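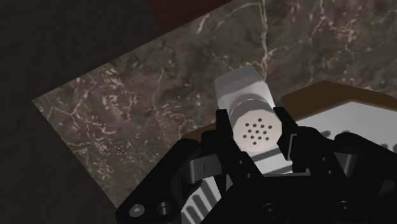

Figure 1. Dark marble countertop with pale veins, rendered.

Rear Axle Ratio and Launch Behavior in a Small Drag Car
Rajeshwari Chacko, Nima Soltani
Project supervisor: Evangelia Gavalas

1. Purpose
The Palmont club car left the line slowly with its stock ring and pinion. We compared 2 gear sets in the same housing and recorded 60-foot times for each. Tire pressure, fuel load and launch rpm were held constant.
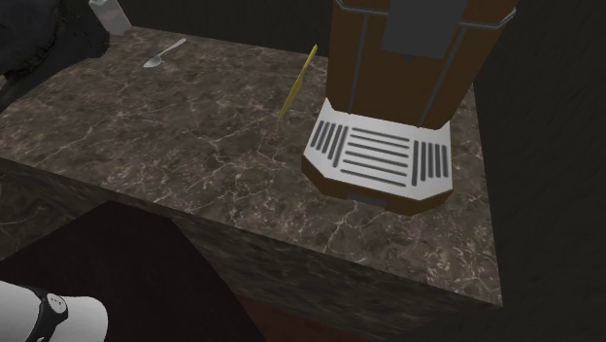 2. Method
Each set was shimmed until backlash was within the limits on the Proketum data sheet. The pinion bearing preload was checked with a beam-type torque wrench before the seal went in. We made 40 launches, split evenly between the sets. Wheel speed was logged at 300 samples per second.

3. Results
The shorter gear gave the lower average time. Wheelspin was recorded on 23 launches, most of them with that set. Housing temperature rose faster as well, and we have not separated gear friction from bearing drag.
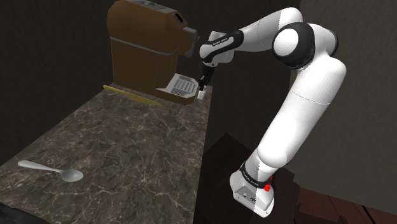 Figure 3. Arm with FRANKA EMIKA lettering, beside the countertop.

4. Remaining work
Repeat the test with softer rear shocks. Ashwin Subramaniam has the log files.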